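Section 4. Showing the Task by Hand (Bagging Chargers)

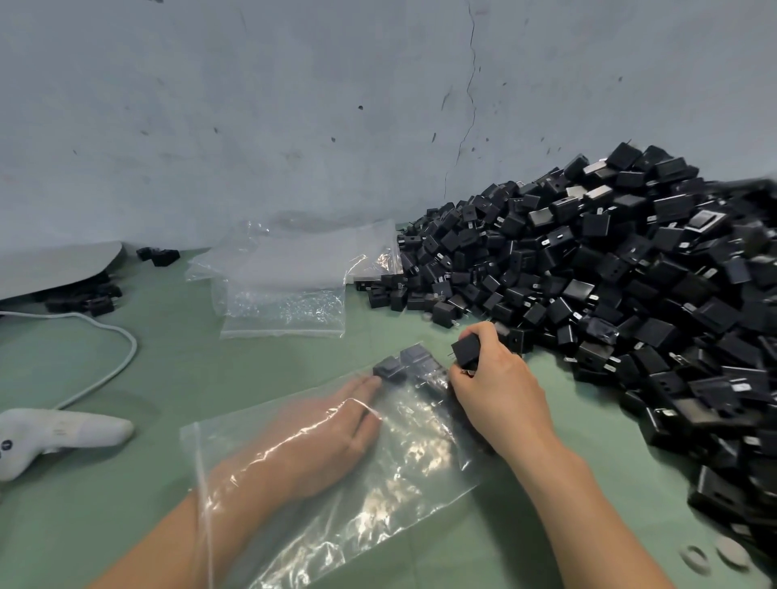
How many times do I have to show the task before the robot can try it?

Plan on 400 good takes for a bagging job. You can start a test run sooner if you're impatient (I always am), but the arm tends to get stuck on the bag opening until it has seen plenty of different ones.

Okay, so by now you've got Pandura installed and the head camera paired, and the little light on the camera has gone steady. If it's still blinking, go back to Section 3, I'll wait. This section covers the part I like best, where you just do the job with your own two hands and let the software watch. Remote control with the Tridia handles comes in Section 5, and you'll want both, but hands first!

Before you start

Push your sleeves up past the wrist. Take off rings and watches. Pandura tracks your fingers and a big shiny watch confuses it more than you'd think (mine once got labeled as a thumb for a whole afternoon).

Keep your chargers on one side and your empty bags where your other hand can get to them. I don't sort the chargers first. Leave them in a heap with the prongs pointing every which way, because the robot is going to get them that way on the real line and it may as well find out now.

Recording a take

1. Put the head camera on and look down at the table the way you normally would. Open the preview on your laptop and check that you can see both hands when you reach forward. Tilt the camera down if your fingertips are at the very bottom of the picture.

2. Pull one empty bag off the stack and open the zip all the way.

3. Press the foot pedal once. Wait for the beep.

4. Lay one hand flat on the bag to hold it down. Spread your fingers a bit. This is the hand the robot copies for its holding arm, so try not to lift it and put it back over and over.

5. With your other hand, pinch one charger between your thumb and fingers. One at a time, please. I know you can grab three, I can too, but the gripper can't and it will try.

6. Bring the charger to the mouth of the bag and stop there for just a beat before you let it in. That tiny stop is how Pandura finds the end of one move and the start of the next. If you drop things in on the fly it chops the take in strange places.

7. Keep going until the bag has the count on your job sheet.

8. Zip the bag, slide it away from you, and put both hands flat on the table.

9. Press the pedal again. Two beeps means the take is saved.

Note: If you get one long beep instead, the take was too short or the hands went missing for too long. Just do it over. You don't have to delete anything.

Note: Clear bags throw a lot of glare. If the preview shows a big white patch on the plastic, turn off the lamp closest to you or swing it toward the wall. I work best after lunch with the blinds half down, but your room will be different.

Caution: Plug prongs can poke you. After a couple of hours of this my fingertips get sore, so I take a break every 2 bags when I'm starting a new person and let them find their own pace after that.

Caution: Keep cables off the part of the table where your hands move. If a sleeve catches a cord in the middle of a take, stop and throw the take out.

Mistakes on purpose (sort of)

Don't redo a take only because you fumbled! If a charger slips and you pick it back up and carry on, keep it. Those are some of the most useful takes you'll get. Tzu-hsuan Chiang, who set up the Huscombe line, went through 1044 takes with me in August and the ones she starred were nearly all fumbles with a nice recovery after.

What you should toss is anything where you stopped to talk, scratched your nose, or reached for your coffee.

Checking your takes

10. Open the Takes tab and sort by score. Anything at 97 or over is fine as it is.

11. Play the low ones at double speed and watch the colored dots on the fingers. If the dots jump off your hand and onto the bag, mark the take as Skip.

12. Click Send to Zoubi and leave the laptop plugged in. Training is slow, so I usually start mine at the end of the day on Tuesday and look at it the next morning.

If Zoubi says "hand not matched," you've most likely switched hands partway through the batch. Split it into a left batch and a right batch and send them again.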